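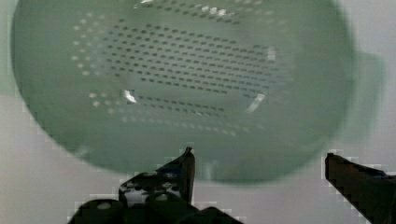

The pump was humming at me before I'd even got my coat off. It's a low, sour note, a bit like a fridge with a grudge, and Inna Kushnir had been listening to it for most of the winter. "You stop hearing it," she told me, and then she winced, so I guess you don't.

I'd come to Cunarville to see how a small engineering shop goes about fixing a noise on a computer. I write about software for a living and I've sat through plenty of glossy demos where a bracket turns rainbow colors and everyone claps. What I'd never seen was the dull middle part, the days when somebody is hunched over a model that refuses to agree with the thing on the bench. Istlow, the firm Inna works for, makes circulation pumps for greenhouses, and they let me hang around for that part (very brave of them!).

The idea is simple enough. You draw the pump housing, chop the drawing into thousands of little blocks, tell the program what the metal is like and where it's bolted down, and ask at which frequencies the whole thing wants to shake. If one of those lines up with the motor, you've found your hum. Istlow uses a package called Boiko for this, and I'll say up front that I found it homely and sort of lovable. The menus look like a tax form. But it tells you in plain words when you've done something silly, and I did plenty of silly things.

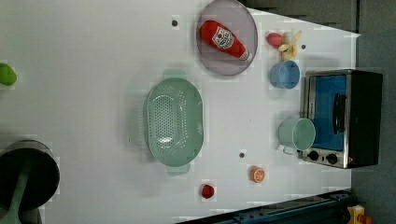 Toy ketchup on a gray plate, with the toaster oven to the right.

Stepan Zhuravel built the first model. It was gorgeous, every fillet and bolt head in place, and it took all night to run. It also said the pump shouldn't hum. Everybody stood there looking at this beautiful silent pump on the screen while the real one droned away behind us.

The trouble was the feet. Stepan had fixed them rigidly, as though the pump were welded to the center of the earth, when the real one sits on rubber pads on a steel shelf that gives if you lean on it. He swapped the fixed feet for springs, guessed at the stiffness, and the frequencies slid all over the place. Guess soft and one answer came out, guess stiff and you got another. I loved this bit. He hated it.

So they measured. Halyna Semeniuk came up from the test bay with a small hammer and a box of sensors and spent a morning tapping the housing, very gently, like a doctor with a knee. She was not impressed with the gorgeous model. She wanted the bolt heads gone, the fillets gone and the lettering on the casting gone, and she wanted the pads done properly. The stripped-down version had 1,348 elements and ran before my coffee was cool enough to drink. With the measured pads in, it put a resonance close to the motor's running speed, and there was the hum, finally, on the screen as well as in the room.

I asked Calum Geddes, who has been selling and supporting this kind of software out of Clakby since I was in school, whether that's typical. He laughed for quite a while. Most of his support calls, he says, are about the edges of the model, where it touches the world, and hardly any are about the math. People will fuss over the mesh for a week and then click "fixed" on the supports without reading the box.

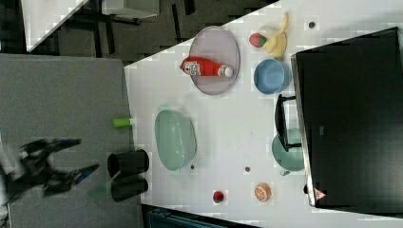
A lavender plate on the white tabletop, and two black cups on their sides.

The fix they picked is a rib. It runs across the back plate of the housing, 2 millimeters thick, and it pushes the resonance well up out of the motor's way. Yevdokiia Pasichnyk in the foundry grumbled that a rib that thin would never fill, and she wanted it thicker, and there was a lively half hour over that with a pencil and the back of a delivery note. They settled on trying it her way too, so there are now two patterns being made. The castings are due in June.

Inna has offered to call me and hold the phone up to the first one when they switch it on.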